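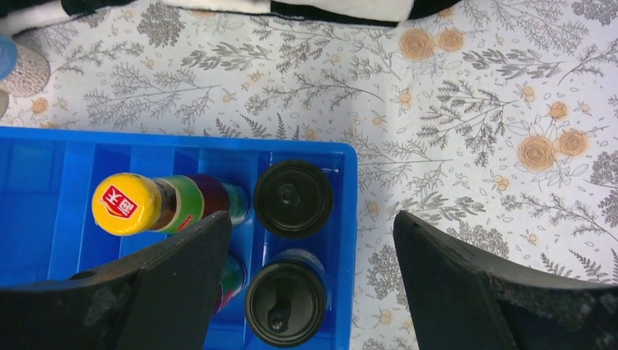
Benedito reckons the madder bath was too hot and that's the whole story, no point blaming the water. Could be. He wasn't here Sunday when the thermometer was reading fine.

Dye notes, March, Temari batch, wool skeins. Alum mordant as usual, 318 g fibre all up after scouring. Lost a bit to the drain, my own fault, forgot the mesh.

Skeins 1 and 2 good brick red. 3 gone brown at one end. 4 brown right through, colour of a wet fence. Same pot, same madder (Tavares, the coarse grind, bag marked 3762).

Things that differed: 4 went in last, sat lower, probly touching the bottom. Stirred less becuase the phone went. Tap water for the top-up instead of tank.

Test for next time: small jars, 161 mL each, tank water in half, tap in the rest. Pinch of chalk in one of each. Hold at 60 and DON'T let it creep up. Benedito wants one taken to 80 on purpose so he can be right about it, fine.

Light strips from the weld set still in the window. Leave them til the end of the month please, whoever keeps tidying.

Out of cream of tartar. Medier doesn't stock it in bulk any more, try Catusska or just the supermarket.

Brown skein: iron afterbath, see if it goes a decent grey-purple. Otherwise it's string for the tomatoes.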